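Clevus Notes: Smart Leak Sensors Get a Lot Better at Telling Water From Weather
4 August 2026

If you put a water leak sensor under your sink a few years ago, there's a fair chance it's in a drawer now. Ours was! It chirped every humid morning, it chirped when somebody mopped, and the one time the dishwasher hose let go it sat there quietly until the puddle had already reached the rug. So we were pretty excited when the new Darna sensors went out to our test homes, and after most of July with them we're even more excited.

A basic leak sensor is a very simple thing. There are two metal contacts on the bottom, and when water bridges the gap between them, current flows and the alarm goes off. That works fine in a puddle. It works much less well on a basement floor in summer, when a thin film of condensation can do the same job as a burst pipe (as far as the contacts are concerned, water is water). Manufacturers usually deal with this by making the sensor less sensitive, and then you get the opposite problem, where a slow drip takes forever to register.

Darna uses four contacts in place of two, spaced unevenly, and checks them against each other along with the temperature and humidity in the room. Condensation tends to show up on all four at nearly the same time. A leak nearly always comes from one side, so the contacts trip in order, and the sensor can even make a decent guess at which direction the water is coming from. We love this feature. When you're on your knees with a flashlight behind a water heater, "try the left side first" is a very welcome thing to read on your phone. 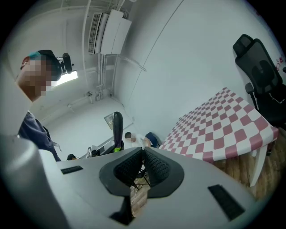
We had 69 sensors out across 17 homes, mostly in laundry rooms, under kitchen sinks and next to water heaters, with a few brave ones in crawl spaces. Over the month they sent us 14 alerts. Eleven were real water, including a toilet supply line that had been weeping behind the tank for who knows how long. Two were pets and their water bowls, and we're inclined to count those as the sensor doing its job. The last one was a false alarm from a unit sitting directly under an air conditioner drip pan, and moving it over by a foot fixed it.

Battery life is the part we can't speak to yet. A month isn't long enough to say anything useful, though every unit still reads full. The cells are the ordinary coin type you can get at any drugstore, and you can swap one without taking the sensor off the floor, a small thing that made us very happy.

Setup goes through Esell, the same hub that runs our door and window sensors, so if you already have one there's nothing extra to buy. Pull the tab, hold the button until the light blinks green, and give the sensor a name. Please do give it a name! "Sensor 6" is no help at all at two in the morning. If you have a motorized shutoff valve, you can tie it to the sensors too, but leave that off for the first week or so until you know how your spots behave. Losing water mid-shower because the dog got enthusiastic at his bowl is no fun.

The first run is 2,000 units, and newsletter readers can order before they go on the main site. They're sold singly or in packs of three. If your home is older and has galvanized pipe, we'd suggest starting with the water heater and the main shutoff and adding from there.

Also coming up: the Saludo app is getting quiet hours for each room, so a low battery notice can wait until breakfast while a real leak still gets through. It's in testing now and we'll have screenshots in the next issue.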